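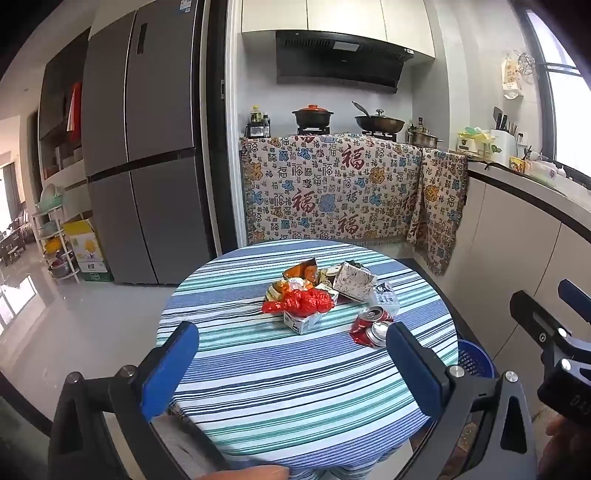 図3 食卓片付け課題の収集場面(手持ちグリッパ搭載カメラの視点)

3.2 家庭環境における実演データの収集

3.2.1 収集の方針

本節では、片付け動作の模倣学習に用いる実演データの収集手順について述べる。前節で示したとおり、本研究が対象とする方策は、手先に固定したカメラの画像と手先の相対姿勢を入力とし、次の時間区間における手先軌道および指の開閉幅を出力するものである。したがって、収集時と実行時とで手先まわりの見え方が大きく異ならないことが、データに対する第一の要件となる。

この要件を満たす方法として、本研究では遠隔操作を採用せず、作業者が手持ちグリッパを直接操作する方式を採った。遠隔操作では実機を各家庭に搬入する必要があり、設置と安全確認に要する時間が収集時間を上回ることが予備検討において確認された。手持ち方式では機材一式を一名で運搬でき、居住者が日常的に使用している部屋を、家具の配置を変更せずに収集場所とすることができる。

収集基盤にはPlarauを用いた。Plarauは、映像、姿勢推定値および開閉幅を共通の時刻で記録し、試行単位に分割して保存する機能を備える。保存された試行は、後述する検査工程を経たのち、学習用データ集合Cerkauに登録される。

3.2.2 対象課題

課題は、食卓上に残されたごみを把持し、所定の容器へ移す動作とした。図3に収集場面の一例を示す。縞柄のテーブルクロスを掛けた円卓の上に、赤いポリ袋、破れた菓子の包装、小型の紙箱、つぶれた飲料缶、丸まった紙の包みなどが寄せ集められており、二本の指を開いたグリッパがこれに向けられている。

この課題を選定した理由は、対象物の性質の幅が広い点にある。缶や箱は把持時の外形変化が比較的小さいのに対し、袋や包装は指が触れた時点で形が変わり、把持点を事前に幾何的に定めることが難しい。また、対象物どうしが重なるため、下にある物を先に引き出すと上の物が崩れる。作業者は通常、このような順序の判断を意識せずに行っており、規則として書き下すことは容易でない。実演を通じて順序の判断を含めて記録することが、本課題における収集の主眼である。

さらに、食卓の背景には調理台、冷蔵庫、棚などが映り込む。布の模様や床面の反射を含むこれらの背景は、把持そのものには関与しないものの、視覚特徴の抽出に影響を与える。本研究では背景の遮蔽や単色布による置換は行わず、居住環境の外観をそのまま記録することとした。

3.2.3 収集手順

各試行は次の手順で実施した。まず作業者は、卓上の対象物を任意に配置する。配置にあたっては、少なくとも一組の対象物が接触または重畳していることを条件とし、それ以外の制約は設けない。次に、グリッパの指を全開にした状態で静止し、Plarauの記録開始音を確認する。静止区間は2秒とし、この区間の映像を姿勢推定の初期化に用いる。

続いて、作業者は対象物を一つずつ把持し、容器へ移す。一度に複数の物をつかむことは禁止しないが、意図せず複数の物が指に掛かった場合には、そのまま容器まで運び、動作をやり直さないよう指示した。把持に失敗した場合も試行を中断せず、再度の接近動作を続けて記録する。失敗からの回復を含む軌道は、方策が実行時に誤差を蓄積した場合の挙動を学習するうえで有用と考えられるためである。

一試行の上限時間は60秒とした。上限に達した時点で対象物が残っている場合は、その試行を未完了として区別し、破棄せずに保存する。未完了の試行は、容器への移動までが完結している区間に限って学習に使用する。

作業者に対しては、手首の急な回転を避けること、空いている手を対象物に近づけないこと、および視線ではなくグリッパの先端を対象物へ向けることの三点を事前に説明した。第三の指示は、作業者が肉眼で対象物を確認しながら操作すると、手先カメラの視野から対象物が外れたまま接近する傾向が見られたことによる。

3.2.4 機材の較正

収集の開始前および終了後に、開閉幅の較正を行った。指を全閉および全開とした状態をそれぞれ記録し、両者の間を線形に補間して開閉幅を求める。指の当て材は弾性を有するため、硬い物を強く把持した場合には、実際の間隔と推定値との間に差が生じる。この差は、実機側の指に同種の当て材を用いることにより、方策の学習上は補正を要しないものとして扱った。

カメラの内部パラメータは機材ごとに一度推定し、以後は同一の値を用いた。ただし、機材を落下させた場合、または筐体の締結部に緩みが認められた場合には、再推定を行うまで当該機材の使用を停止した。露出は自動調整とした。窓に面した部屋では、手先の向きによって画面の明るさが大きく変化するが、露出を固定した場合には調理台側の暗部で対象物の輪郭が失われるため、明るさの変動を許容することとした。

3.2.5 検査と除外基準

記録された試行は、自動検査と目視検査の二段階で確認した。自動検査では、映像の欠落、姿勢推定の不連続、および開閉幅の範囲外の値を検出する。姿勢推定の不連続は、手先が卓面に近づき、視野の大部分を無地の面が占める場合に生じやすい。模様のある布を掛けた食卓では特徴点が得やすく、不連続の発生は少なかった。一方、光沢のある床面に近い位置へ手先を下ろす動作では、反射像が特徴点として誤って追跡される例が認められた。

目視検査は、収集に携わっていない検査者が担当した。検査の道具には、Torex形式の注釈を扱う閲覧ソフトウェアを使用し、把持の開始、把持の終了、および容器への投入の各時点を付与した。検査者が時点を判断できない試行については、第二の検査者が独立に注釈を付与し、両者の差が3フレームを超えた場合に除外した。

このほか、居住者の顔、郵便物の宛名、その他個人を特定し得る情報が映り込んだ試行は、該当区間を切除するか、試行全体を除外した。操作者の手指の映り込みは除外の対象としていない。手持ち方式では、操作者の指が画面の下端や側方に現れることがあり、これをすべて除外すると利用可能な試行が著しく減少する。その影響については、指の領域を塗りつぶした場合との比較を4.3節で報告する。

3.2.6 収集場所と分割

収集は、Ocampo地区の11戸の協力を得て12月に実施した。各戸では、台所または食堂に置かれた卓を対象とし、卓の形状、敷物の有無および照明条件は統一していない。収集に要した時間は、機材の準備と較正を含めて一戸当たり3時間近くであった。

学習用と評価用の分割は、試行単位ではなく住戸単位で行った。同一の住戸で得られた試行は背景と照明を共有しており、試行単位で分割した場合、評価結果が未知の環境に対する性能を過大に示すおそれがある。評価用の住戸は2戸とし、収集開始前に決定した。これらの住戸の試行は、ハイパーパラメータの調整にも使用していない。

対象物については、住戸間の重複を認めた。飲料缶や菓子の包装は各戸に共通して存在するものであり、評価時に既知の対象物が含まれることは、想定する利用状況に照らして妥当である。ただし、評価用の住戸では、学習用の試行に一度も現れない対象物を少なくとも一つ加え、既知の対象物と区別して成功率を集計した。

3.2.7 本収集方式の制約

本方式にはいくつかの制約がある。第一に、把持力が記録されない。つぶれやすい紙箱と硬い缶とでは適切な力が異なるが、開閉幅のみからこれを復元することはできない。第二に、人の腕の可動域は実機の可動域と一致せず、収集された軌道の一部は実機で再現できない。このため、学習前に逆運動学の可解性を判定し、解が得られない区間を含む試行を除いた。第三に、配置を作業者に委ねたことから、対象物が卓の手前側に偏る傾向があった。奥側の対象物に対する接近動作は相対的に少なく、次節に述べるデータ拡張においても、この偏りは十分に補われていない。

次節では、Cerkauに登録された試行を用いた方策の学習方法について述べる。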